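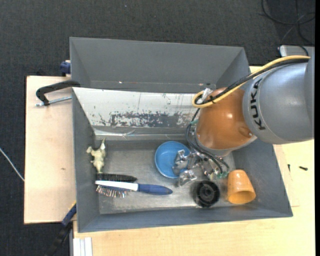

By Isabelle Lachance

Wichai Kamolrat bought his robot arm secondhand and spent most of the winter getting it to talk to a hand he put together himself. He keeps both at Turura, a shared workshop where he rents floor space by the month. The project is called Huvska. He wants it to pick household things out of a metal bin and put them somewhere else.

"The arm was the easy part," Kamolrat said. "It came with a manual. The hand came with whatever I wrote on the back of an envelope."

The hand has metal fingers and a green circuit board, and it is on its third set of brackets. The first set bent. The second held up but blocked one of the fingers from closing all the way. Black cables run down to it from the arm, and he has rerouted them more than once after they snagged on the side of the bin.

He practices on things from his own kitchen and bathroom, plus a toy or two. A shallow blue bowl is the current problem. The fingers have to take it by the rim, and the rim is low.

"A cup on its side I can live with," he said. "Brushes are bad. The bristles give, so the hand thinks it has hold of something when it doesn't."

He logs every try in a notebook. When we spoke he had 587 entries, and 418 of them were marked as a pick. He doesn't count one unless the object stays up for four seconds.

The bin is clamped to a wooden table. Before he added the clamp, he said, the bin walked a little each time the arm pushed down, and by evening all his positions were wrong.

I asked what he would change if he started over.

"The wiring. I'd label it," he said. "And I'd put the table in first, then the arm. I did it the other way and had to move everything."

He plans to work on the wrist next and hopes to have the bowl sorted out by July.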